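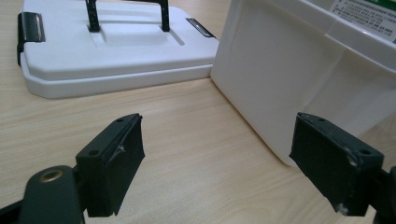 White plastic pieces on a light wood tabletop.

Home | Classes | Rates | Newsletter | Contact

Summer class schedule and the new waitlist rules

The summer schedule at the Cloltum studio starts next week. Most class times stay the same. The early class moves from 5:45 to 5:30 a.m. on weekdays, and the late class drops to four nights a week, with no late class on Fridays. The Saturday double session is back to a single session until fall. If you had a standing spot in the second half of the double, the front desk has moved you into the first hour, and you can change that in the booking page.

The bigger change is to the waitlist. Each class holds 16 people, and that number is set by the floor space and the rowers. In the December survey, the waitlist was the most common complaint. People were getting a spot at 4 a.m. for a 5:45 class, sleeping through the message, and then being charged for a missed class. Other people were standing in the lobby hoping somebody would not show.

Under the new rules, the waitlist stops moving people in automatically two hours before class. After that point an open spot goes to whoever claims it first. You will get a message that a spot is open, and you have to tap it to take it. If you do nothing, you are not booked and you are not charged. For the 5:30 class, the automatic part ends at 9 p.m. the night before.

The late cancel window is now six hours instead of eight. The fee has not changed. If you cancel late and someone else takes your spot, the fee comes off your account by the next morning. You do not need to email about it.

Please be on the floor by the time the warmup starts. Spots are held for five minutes and then released to anyone waiting at the desk. The coaches have been told to apply this to everyone, including regulars who always take the same treadmill.

Rowing month

We are doing a rowing month again with the studios in Stosarlow and Imrie. Every class will include one 900 meter row, timed, at a point the coach picks. Write your time on the sheet by the water fountain if you want it counted. Your best time and your first time both go on the sheet, and the prize is for the biggest improvement between the two. Last year we logged 594 rows and Imrie logged 553, so we kept the plaque. Stosarlow opened halfway through and did not have a full count.

If you are new to the rower, come ten minutes before any evening class and a coach will go over the foot straps and the damper. Most people set the damper too high. Walkers and bike users can row or substitute, but a substitute does not go on the sheet.

Small items

The heart rate straps in the loaner bin are being replaced. Please return any you have taken home, even if the clip is broken.

The women's locker room has a shower out of order. The part is on order and the other two are working.

Parking on the Nedumside side of the building is for the dentist until 6 p.m. They have started towing. Use the rear lot or the street.

Guest passes from last year are good through the end of summer. Guests still need to fill out the health form before their first class, and it can be done online the day before.

Last updated: Mon 2 June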